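Caring for Work Surfaces in the Home and Workshop
Household Advice Service, Gisura

The surfaces on which people cook, mend, paint and sort receive more wear than any other part of the home, and most of the damage found on them is avoidable. The advice on this page applies to kitchen worktops, utility room counters and workshop benches. It replaces the earlier leaflet on bench care issued to tenants in Bråten and Nadesness.

Daily cleaning

Wipe the surface with a soft cloth wrung out in warm water and a small amount of washing-up liquid. Follow with a second cloth and clean water, then dry. Residue from detergent attracts dust and leaves a dull film, which is often mistaken for wear.

Crumbs, grit and metal filings should be brushed away before any wet cleaning. Dragging grit under a damp cloth is the most common cause of fine scratching on painted and laminated tops. Residents who share a bench with a hobby or trade should keep a separate brush for metal dust and should never use it near food.

Scouring powders are not recommended on any coloured surface. Where a stain will not lift, apply a paste of bicarbonate of soda and water, leave it for 31 minutes and remove it with a damp cloth. The treatment may be repeated, up to a limit of 3 applications in one day. Do not use the paste on marble, on waxed timber or on bare aluminium.

Stains by type

Tea and coffee. Treat with the paste described above. Old marks may need a second attempt on the following day.

Turmeric and curry spices. Blot, do not rub. Daylight will fade much of the remaining colour, and a surface near a window will often recover within a few weeks.

Oil and grease. Cover with cornflour, leave overnight and brush off in the morning before washing.

Ink and marker pen. Test a little surgical spirit in a corner that is out of sight. If the colour of the surface comes away on the cloth, stop and rinse at once.

Glue. Allow it to harden fully and lift it with a plastic scraper held nearly flat. Metal blades should be kept away from painted tops altogether.

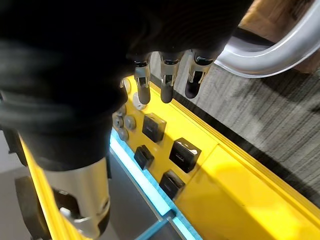
Fung-ping Lam
Senior Adviser, Home and Workshop Maintenance

Yellow and other bright finishes

Brightly coloured surfaces are popular in small kitchens and workrooms, where they make dropped screws, needles and pins easy to find. They do, however, show black scuffs from rubber feet and soles. A clean pencil eraser removes most of these marks without any liquid. For longer scuffs, use a barely damp melamine sponge with light pressure, and stop as soon as the mark has gone; continued rubbing will leave a patch that is shinier or duller than its surroundings.

Rubber mats should not be left in one place for long periods. Certain types of rubber react with paint and vinyl and produce a brown stain that cannot be cleaned off. Lift mats weekly, wash both sides and allow them to dry before putting them back.

Heat and water

No worktop should be treated as a stand for hot pans, whatever the supplier may state. Use a trivet with feet, so that air can pass beneath it. Soldering irons and glue guns must be returned to their holders between uses.

Standing water is a particular concern at joints and around sinks. Run a finger along each joint in September, before the heating season, and renew any sealant that has lifted or cracked. The old bead must be removed completely, as new sealant does not bond well to old.

Sanding and refinishing

Timber benches may be sanded back when the finish has worn through. Begin with a medium paper and finish with a fine one, always working along the grain. Papers as fine as 3000 grit are intended for polishing lacquer and serve no purpose on an oiled bench. Apply oil sparingly, wipe off the surplus after a quarter of an hour and leave the bench overnight.

Oily cloths can catch fire without a flame. Spread them flat outdoors until they are stiff and dry, or soak them in water and place them in a lidded metal container. They must not be put in a household bin while damp with oil.

Gloves

Fabric gloves give a good grip for dry tasks but hold solvents against the skin, and should be taken off when spirit or thinners are in use. Nitrile gloves are suitable for most of the work described on this page. Loose gloves of any kind must not be worn at a drill or a bench grinder.

Borrowing tools

Sanding blocks, scrapers and sealant guns may be borrowed from the Sodness tool library on production of a rent card. Items should be returned clean. Sandpaper and sealant are not supplied.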